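Okay, cannabis growing thread. I've been running an autoflower called Mirkent since spring and I have thoughts 🌱

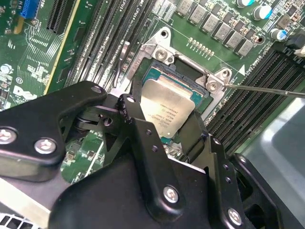

How long does an autoflower take from seed to harvest? Most go 9 to 12 weeks, and my Mirkent plants came down in week 11.

2/ I bought the seeds from Grulham, a pack of five. All of them popped in damp paper towel, then went straight into their final pots. Autos hate being moved, so I don't bother with starter cups anymore.

3/ Light was on 18 hours a day the whole way through. No switching to 12/12 — they flower when they feel like it. Mine showed the first white hairs near the end of week 4.

4/ Feeding! I went too heavy at first and got burnt tips on 2 of the plants. Cut the nutrients in half and the new leaves came in clean. My meter read 700 ppm after that and I just left it there.

5/ The smell in week 8 is no joke. Sweet, kind of like orange peel and diesel. Get a carbon filter before you need one (I got mine after, oops).

6/ Best plant gave me 139 grams dry, which is my biggest auto so far. The smallest was a sad little bush that I still love.

7/ Dried them slow in the closet, then into jars, opening the lids every day for the first couple of weeks. Ruben Verbruggen asked if you can skip that part. You can, but it'll taste like hay.

8/ Effect is more chatty than sleepy for me, then it mellows out after dinner. Next up is Justhorpe, which is supposed to stay shorter. Seeds go in the towel in November — will post when they crack.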